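Chapter 2
Storage and Retrieval in Small Workplaces

After reading this chapter you should be able to:
explain the difference between storage cost and retrieval cost
describe fixed-location and open-location storage
choose container sizes for items of mixed shape
carry out a simple retrieval audit

Key terms: retrieval cost, fixed location, open location, home position, overflow, dead stock

2.1 The repair shop at Vilville

In August, Flor Alvarado took over a small repair shop in Vilville that serviced sewing machines and small kitchen appliances. The shop had a good name in the town and a steady flow of work. It also had a waiting list of 33 jobs, some of them for repairs that needed only a new belt or a cleaned contact.

Alvarado first assumed that the shop was short of labor. She asked her senior technician, Otakar Hájek, to keep a log for one working day, writing down the start and end of each task. The log showed that he had spent less time on repairs than either of them expected. Much of the day had gone to looking for things: a screwdriver, a bag of bushings, the paper ticket that belonged to a machine. On one job he spent 18 minutes finding a part and two minutes fitting it.

The parts were all in the building. Most were in large drawers that the previous owner had filled from the top as deliveries came in. Very little space was wasted, and by that measure the shop was well organized. The trouble was on the other side of the account.

2.2 Two kinds of cost

Every item kept in a workplace has a storage cost. It takes up room, it may need protection from dust or damp, and money has been spent on it that could have been spent elsewhere. Storage cost is easy to see, and most people try to keep it low.

Retrieval cost is the time and effort needed to put a hand on an item when it is wanted. It is paid in small amounts, many times a day, and it rarely appears in any record. A deep drawer has a low storage cost and a high retrieval cost. A row of shallow open bins takes more surface but allows a worker to find and pick up an item quickly. 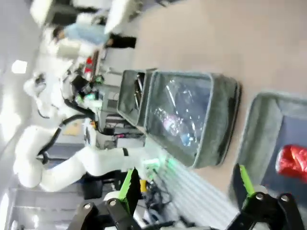 The right balance depends on how often an item is used. A part needed once a year can sit at the back of a high shelf in a sealed box. A tool needed 20 times a day should be within reach of the place where it is used, even if this means giving up part of the bench.

2.3 Fixed and open locations

In a fixed-location system, each item has one home position and is always returned to it. Workers learn the positions and soon reach for things without searching. The weakness of the system is that space must be held for items that are out of stock.

In an open-location system, an item goes wherever there is room, and its position is written down. Large warehouses often work this way. Space is used well, but the system depends on the record. If an entry is missed, the item may be as hard to find as if it had been thrown away.

Small workplaces often drift into a third arrangement, in which items go wherever there is room and no record is made. The Vilville shop had reached this point. Alvarado chose fixed locations for hand tools and common parts, and open locations with a written list for everything else. Section 2.4 follows the first stage of that change, beginning with the audit she and Hájek carried out before moving anything.

Before you read on

Choose a drawer, shelf or cupboard that you use at least once a day. Without opening it, write down what it contains and where each item is. Then compare your list with the contents. Mark the items you forgot and note when you last used each of them. Keep the list for Exercise 2 at the end of the chapter.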